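件名: Re: [home-auto] 家事作業の自動化は現時点でどこまで実用になるか

Kemellの検証を担当している者です。返信が遅くなりました。シミュレーション側の状況から書きます。

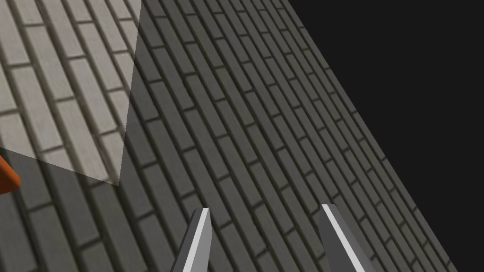
前回の投稿で「片付け作業は把持さえ解ければ終わる」という意見がありましたが、当方の結果はそれを支持しません。引用しておきます。

> 家庭内の片付けについては、物体を掴んで所定の位置に置く動作が
> 安定すれば、残りは経路計画の問題に帰着すると考えています。
> シミュレータ上の成功率が九割を超えた時点で実機に移し、
> 工場の部品供給にも同じ方策を流用する予定です。
> Kemellの環境で、把持以外に失敗の主因となったものはありますか。
> また、洗濯物のような柔らかい物は対象に含めていますか。

一点目、失敗の主因について。

Kemellでは単一物体の移動課題を334試行実施しました。対象は剛体のみ、姿勢は毎回乱数で与え、手先は二指の平行グリッパです。把持に入ってからの失敗は22件でした。それに対し、把持に入る前に時間切れとなったものが72件あります。内訳の大半は、対象が手先カメラの視野の端に寄った、あるいは視野外に出た状態から復帰できなかったものです。手先を対象に近づけるほど視野は狭くなるので、接近の初期に方位を誤ると、その後の観測では修正の手がかりが得られません。固定カメラを一台追加した条件では改善しましたが、家庭で固定カメラの設置を前提にできるかは別の問題です。

床面のテクスチャの影響も無視できません。煉瓦模様のように同じ形が繰り返される面では、画像特徴の対応が一段ずれたまま収束する例が出ました。無地の面に差し替えると再現しません。台所のタイル、フローリング、工場の縞鋼板はいずれも繰り返し模様ですから、実環境でも同じ傾向を想定しておくべきです。照明の境界が面上に直線で落ちる条件も、段差と誤認する場合があるため評価セットに残しています。

二点目、柔軟物について。

対象に含めていません。タオル一枚を畳む課題だけをLikbridgeの実機で試しましたが、人が十数秒で済ませる作業に数分を要し、途中で裏表を取り違えた場合の復帰手順が書けていません。畳む動作自体は再生できます。任意の形に丸まった状態から角を二つ見つける部分が難所で、成功率を報告できる段階にないため数字は控えます。

三点目、工場への流用について。

方策をそのまま移すことには反対です。家庭と工場では要求が異なります。Nulineの供給工程を見た限り、部品の種類は少なく、置き場も決まっており、必要なのは一定の周期で止まらずに動くことです。この条件なら従来型の教示と治具で足ります。学習した方策を使う利点が出るのは品種の切り替えが頻繁な工程に限られ、切り替えのたびに追加データが200件近く必要になるようでは、教示をやり直す方が早く済みます。逆に家庭では周期は遅くても構いませんが、物の種類と配置が毎回変わり、治具は使えません。

以上から、「機械に家事ができるか」という元の問いへの当方の回答は次のとおりです。平らな面の上にある剛体を一つずつ決まった箱に移す作業は、監視付きであればできます。散らかった床の片付けは、途中で人が数回手を貸す前提なら試験運用の範囲です。洗濯物の折り畳みと食器洗いは、現状では人が行う方が確実です。

なお、成功率の比較をする際は、試行の打ち切り時間と初期姿勢の範囲を併記していただけると助かります。Espirituの公開値と当方の値が合わない件は、打ち切り時間が三倍違っていたのが原因でした。成功率九割という移行基準についても、同じ条件が揃わないと妥当かどうか判断できません。

設定ファイルは整理が済み次第、リストの共有領域に置きます。初期姿勢の生成に使った乱数の種も同梱します。3月中の予定です。

Kemell 検証担当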